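Surkach puts three grippers through a kitchen, publishes the results, including its own

January, Jatham. Gripper makers like to test on foam cubes. Foam cubes do not slide, crinkle or roll behind the toaster, and few people have ever needed one fetched. Surkach, which makes grippers and has fetched its share of foam cubes, today released a comparison of three two-finger models run on a kitchen counter instead.

Each gripper was bolted to the same arm, given the same controller and asked to make 200 picks. The objects were what a household leaves lying around: packets, bottles, lids and bags.

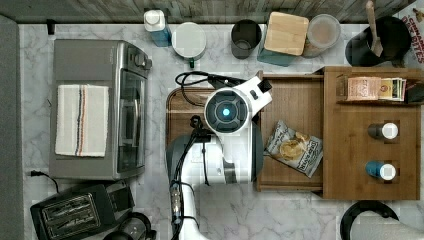
The test arm at the counter, with the cutting board beneath it and a bag of potato chips in the tray to its right.

Surkach's own Fivley gripper came second. "We had a draft of this release ready for first place," said Pirjo Koskela, head of product. "It was shorter."

First place went to the Thomas, an older in-house design the company stopped selling when the Fivley came out. Its wide, soft pads did better on bags, where the Fivley tended to pinch too hard. The third model, a prototype with thin steel tips, was excellent with tea packets and hopeless with nearly everything else.

The cutting board received more attention than planned. Small blocks lying flat inside a raised rim leave little room for fingertips, and an arm coming in at an angle can meet the rim first.

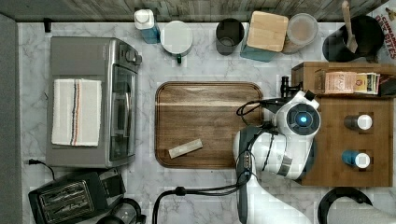

Test lead Veikko Lahtinen added 20 extra picks per gripper for low, flat items after the first results came back too scattered to use. Those picks are reported separately. Cable routing gets its own chapter, written by Ayane Shimada, who asked that it be longer and was given two more pages.

The full report, with failed picks listed by object, is free on request from the Surkach office in Jatham. The Thomas returns to the price list this spring. The Fivley will get softer pads.

Press contact: Lempi Sjöberg, Surkach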